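Progress report to Griltance, November 2020
Bindmont packing cell: set-up, upkeep and repairs

Where we are

The cell at Bindmont is running again, which is more than the last report could claim. It has handled 1,770 picks since the gripper was rebuilt and has sulked through 23 of them. Most of the sulking took place before lunch on the first morning, when the tool offset was still the one saved in April.

Repairs

The wrist cable had been rubbing against its clamp for months and had gone through the outer sleeve. We replaced the cable, moved the clamp and threw away the tape that had been described in the log as temporary. Nurmi supplied 2 sets of finger pads; one is fitted and the other is in the drawer marked "empty".

The brake on the third joint still grumbles when released. Flellari have listened to it over the telephone and pronounced it normal. We have asked them to listen in person.

Wrist camera and lighting

The camera was refitted after the cable work and needs its exposure setting again. The white work surface is far too bright under the present lamp, and the glare makes it hard going for the software to find the rim of anything clear. A black cylinder gives it no such trouble. We mean to lower the lamp output first, then try a matt mat, at a cost of about 133 pounds. 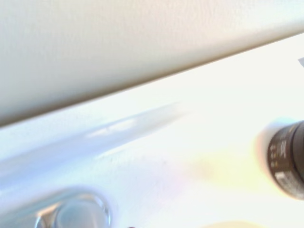 Still to do

Repeat the calibration once the lamp is settled. Write down the new offset somewhere other than the back of the delivery note. Agree a date for the Flellari visit, which depends on their van.

Spending is within the agreed budget, and the matt mat will come out of the sum set aside for sundries.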